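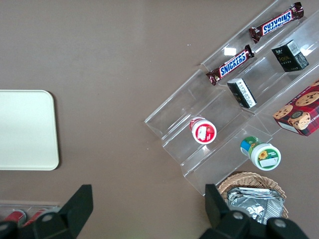
Wrist view at the start of a run. Stand on the right, tray on the left, gripper open.

**November, shop-shelf task, afternoon session**

Present: me, Ekrem Çınar, Tala Saab for the second half.

Goal for the day was to get the pick from the tiered stand to the tray working well enough to show at the Lellholm round. Bars first, then the small black boxes, then jars if time.

Started 14:10. Homed the arm, ran Ekrem's calibration script twice because the first one gave a silly offset in y. Second one fine. Saved as `calib_brultex_b`.

**Snickers bars**

- Two on the upper tiers, lying parallel, one with the logo the other way up. Detector gives the same class for both, but the yaw flips by 180 on one of them. Harmless for grasping, but it makes the wrist spin the long way round.
- Tala's fix: wrap yaw to plus or minus 90 before planning. Put it in `pick.py`, tested, much shorter moves.
- Top tier grasp at 62% closing force crushed the wrapper a bit. Dropped to 18% and it slipped. Left it at 40 for now, needs a proper sweep.

**Clear shelves**

Still the main problem. Depth goes straight through the acrylic in places and the overhead lights leave white reflections on the steps. Planner then thinks there is free space below the tier. Touched the front edge once, no damage. Ekrem has hard-coded the tier heights from the drawing, so we ignore depth there and use only x and y from the colour image. Ugly, but it held for the rest of the session.

**Boxes and jars**

Upright black box OK. The one tipped on its side is read as a different object when the white label panel faces the camera. Need more training pictures of it in that pose.

The jar lying on its side (sunflower label) not attempted. Red label jar picked by the lid, placed in the tray, fell over on release. Release height is too high by up to 5 mm, I think.

**To do**

- Force sweep on the bars (me)
- Tipped box pictures (Tala)
- Ask Munasinghe if matt film on the shelves is allowed under the rules
- Ekrem to move tier heights out of the code into the config
- Foil packet in the basket: no class for it yet

Stopped 17:25, arm parked, logs copied to the Gritesent drive.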